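Fez em outubro um ano que decidi mudar as janelas da cozinha. Escrevo "decidi" porque foi esse o único verbo que consegui conjugar no passado. Tudo o resto continua no gerúndio.

As janelas que cá estão são mais velhas do que eu, assobiam quando o vento vem do rio e têm um fecho que só obedece a quem lhe dê uma palmada no sítio certo. Durante muito tempo achei isto uma qualidade. Depois chegou a conta da luz de fevereiro e deixei de achar.
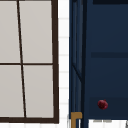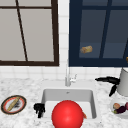
Caixilho castanho-escuro ou azul-marinho: foi por aí que comecei, pela cor, como começa toda a gente que não percebe nada do assunto. Passei duas semanas a discutir comigo própria. O castanho é sério, parece que já pagou a casa. O azul tem aquele ar de quem leu uma revista. Fui pelo azul, arrependi-me ao jantar, voltei ao castanho, e só ao fim disto tudo é que me lembrei de perguntar quanto custava uma janela.

A primeira empresa a quem pedi orçamento chama-se Vomeck e tem um site lindíssimo. Preenche-se um formulário com 11 campos, entre os quais "qual é o seu sonho?". Escrevi "não ter frio". Responderam-me de imediato, com uma mensagem automática que agradecia a partilha, e depois silêncio durante cinco semanas. Quando finalmente ligaram, eram oito e meia da noite e eu tinha as mãos enfiadas em massa de rissóis. A senhora, muito simpática, queria saber se eu preferia corte térmico ou rotura térmica. Perguntei qual era a diferença. Ela disse que ia ver e ligava já. Continuo à espera.

A segunda foi a Brevby, que manda um técnico a casa. O técnico veio, mediu, suspirou, tornou a medir. Eu não sabia que se podia suspirar com tanta competência. Disse-me que a parede não estava a direito, informação que recebi com a serenidade de quem vive há anos com uma mesa calçada com cartão. Perguntou quem tinha feito aquilo. Respondi que tinha sido alguém nos anos sessenta e ele abanou a cabeça, como se conhecesse a pessoa.

O orçamento chegou por correio eletrónico: 2262 euros, mais IVA, mais remoção das antigas, mais "acabamentos eventuais". Nunca duas palavras me meteram tanto medo. Telefonei a perguntar o que era um acabamento eventual e explicaram-me que era um acabamento que podia acontecer. Agradeci.

Entretanto, fui-me tornando insuportável. Quem anda a ver janelas deixa de conseguir ver outra coisa. Ia jantar a casa de amigos e passava a mão pelos peitoris. Fui a um batizado e, da homilia, só me lembro de que a sacristia tinha vidro simples. Li um fórum inteiro sobre condensação, escrito por gente com opiniões fortíssimas e muito tempo livre, e houve uma noite em que estive a um passo de me registar para responder a um senhor que defendia o alumínio com argumentos que me pareceram desonestos.

Foi nesse fórum que ouvi falar do Pistent, que é uma espécie de fita isoladora, ou espuma, ou as duas coisas, conforme a pessoa a quem se pergunte. Vende-se em rolos na drogaria. Comprei três. Aplicá-lo exige limpar bem o caixilho, deixar secar e ter paciência, e eu cumpri um destes requisitos. Ficou torto num dos lados, mas o assobio baixou de tom: antes era um sol agudo, agora anda ali por um fá. O fecho, em compensação, ficou ofendido e passou a querer duas palmadas.

A minha vizinha de baixo, que tem 92 anos e as janelas originais, resolve o problema com um chouriço de pano cheio de areia e um casaco de malha. Mostrei-lhe o orçamento. Leu-o com os óculos e depois sem os óculos, dobrou-o em quatro e perguntou-me se eu tinha bebido alguma coisa quente naquele dia. Acabei por lá ficar a tarde toda, e confesso que a casa dela é mais quente do que a minha - embora também haja a braseira, que ela jura que só acende quando tem visitas.

Falta a terceira empresa, a Lazăr, recomendada pelo homem da drogaria com um entusiasmo que me fez suspeitar de parentesco. Dizem que vêm medir "na primeira metade do mês". Não disseram qual mês. Já tirei os vasos do parapeito e tenho a cozinha numa ordem que não se via desde o Natal, de maneira que ando a comer na sala para não estragar.

Quanto à cor, voltei ao azul. Quase de certeza. Perguntem-me depois do jantar.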